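How to Touch Up Chipped Paint on Metal Without Making It Worse

Posted March 25, 2019 by Muammer Altıntaş

Paint on metal wears off wherever something rubs against it, usually at the height of your best excuse for not fixing it. My mailbox post in Girnbridge went nine years before I gave in. The job took one afternoon, most of it spent watching things dry.

What you need

Dish soap, a rag, a putty knife, sandpaper in medium and fine, metal primer, and paint. Buy the small can. I bought the big one in October and expect to leave it to somebody in my will.

1. Wash it. Soap and warm water, then a rinse, then let it dry all the way. Paint sticks beautifully to grease for up to a week.

2. Scrape the loose bits. Hold the putty knife nearly flat and push outward from the bare spot. Stop when the paint starts to fight back. If you keep going you are no longer doing a touch-up, and you should clear your weekend.

3. Sand the edge. You want to run a finger from bare metal up onto the old paint and feel a slope, with no step. Start with medium, finish with fine. If there is rust, sand until it's gone – not until you're bored, which comes sooner.

4. Wipe off the dust with a damp rag and wait again.

5. Prime the bare metal only, and go a little past the edge. One thin coat. It will look awful.

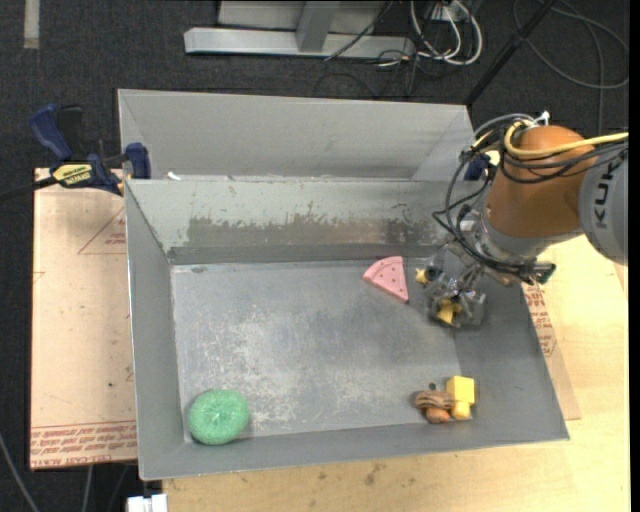

6. Paint in two thin coats, with the wait printed on the can between them. My neighbor in Vostlow does one thick coat to save time, and has now saved time on the same gate for seven springs running.

7. Leave it alone. Dry to the touch means dry to a very gentle touch. Give it a few days before anything heavy leans on it.

About matching the color

You won't. Gray is the worst, as there are more grays than there are people to argue about them. Take a flake to the store, get the closest one, and paint a whole side up to a corner so the eye has somewhere to stop.

Clean the brush before you sit down.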